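Care and Repair of a Pair of Hand-held Grippers
Student project report, automation course, group Pletura

3. The tools and where we used them

Our project had the task to keep one pair of hand-held grippers in good working order for the length of the practice period. The grippers belong to the Chaturvedi workshop and were lent to us in March. We used them in an office on the upper floor of the Risosness building. We first wrote down the state of each gripper before we changed anything, as our supervisor had asked for this.

The body of the gripper is light gray and has a notch in the middle with black rubber around it. Dust collects in this notch and must be removed with a dry brush. We did not use any liquid there. The marker cube at the side must be clean on all faces, otherwise the position software loses it.

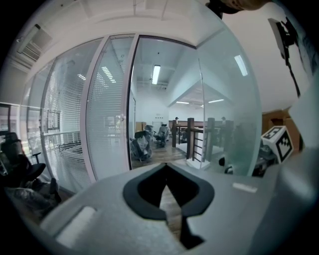

Figure 1. Gripper body with the rubber-lined notch; marker cube on the right, glass partition behind.

3.1 Fingers

The fingers were the part which gave us the most work. In the first weeks the left one became loose two times. The screw was the correct size, but we had tightened it when the finger was under load, and so it did not sit straight. After this we always opened the finger fully, put the screw in by hand and only then used the key. The manual from Greltero says this also, on a page we had not read carefully enough.

The ribbed side of the finger wears slowly. We made a short test after each change: close the gripper on a piece of foam, hold it, open it again and look whether both tips come back to the same place.
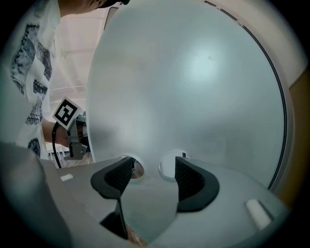
For longer work it is important to look after the cable as well. If it is pulled to one side again and again, the plug becomes weak and the connection is lost for a moment. We found nine such losses in one recording of 563 seconds. With a new plug, and the cable led along the forearm, we had none in the next recording. This is only one comparison and we do not want to say too much from it.

3.2 Daily check

Before each session we did the same steps. One person read them from the sheet and the other did them.

Brush the notch and the fingers.
Wipe the marker faces with a dry cloth.
Check both finger screws by hand.
Open and close each gripper slowly and listen for noise.
Check the cable and the plug.
Hold both grippers forward, side by side, and see that the software finds the markers.

The last step looked unnecessary to us at the beginning and we sometimes left it out. One afternoon in April we then lost a complete session, as the software had the left and the right gripper exchanged. 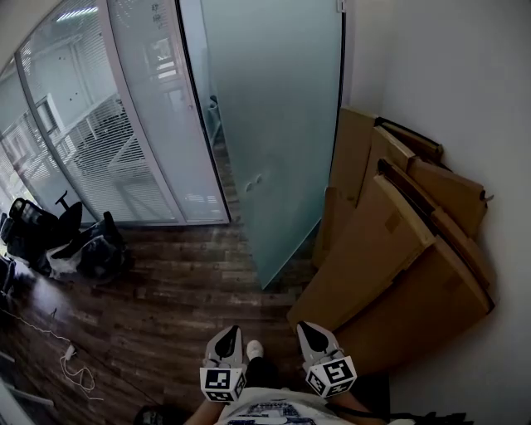 Figure 2. Both grippers held forward side by side, with their marker cubes.

The check takes about 121 seconds when everything is in order. When a screw must be changed it takes much longer, and we would advise the next group to keep spare screws in a closed box.

3.3 Open points

We could not find out why the right gripper closes a little slower than the left one. We cleaned the guide and changed the two springs with each other, but the difference stayed. The measured values are in the appendix, together with the check sheet. The worn fingers were given back to the workshop in June.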